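Category: Music / Visits and Reports

Open day at the Covolstead pressing plant

I have been buying records since I was fifteen, but I had never seen one being made. So when the plant in Covolstead announced an open day, I wrote to them in January and asked for a place. They answered after two days. There were two groups, and I was put in the morning one.

The plant is behind the bus depot in Tukport, in a long brick building with no sign on the street side. I walked past it twice. Inside it is warm and it smells a little like a hair dryer. Our guide was Nataša Vukčević, who cuts the lacquers. She speaks quietly and the machines do not, so I stood always in the front.

First she showed us the cutting room. A band had sent her an album with very loud bass on one side, and she played us a test cut where the needle jumped out of the groove. Then she played the second cut, with the low notes moved to the center. I could not hear big difference in the music, but the needle stayed where it was. She told us that many punk bands ask for everything to be as loud as possible, and that she spends half of her week writing polite emails about it.

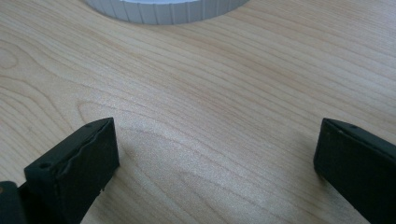 TUKPORT, Sun 13 July

After the cutting room we went to the presses. They have three, and two were running. The order on that morning was the second album by Mfaume, 2,000 copies on black vinyl. A small lump of warm plastic goes in between the labels, the press closes, and the extra edge is trimmed off. The man at the press let us hold one of these trimmed edges. It was still soft.

The smallest order they accept is 100 copies. I asked if this is good business for them, and Nataša said no, but small bands come back when they are bigger. A band from Nondau started with 278 records, a strange number -- it was exactly the money they had.

What I liked less was the end. The listening room is small and we were too many in it, so the people at the back heard mostly the corridor. Also the shop takes only cash, which was not written in the invitation. I bought one seven-inch single with the coins I had, and I borrowed the bus fare from a woman in my group. (I have sent it back to her.)

If you want to go, write early and bring ear plugs. The next open day has no date yet.

Back to top | Contact the editors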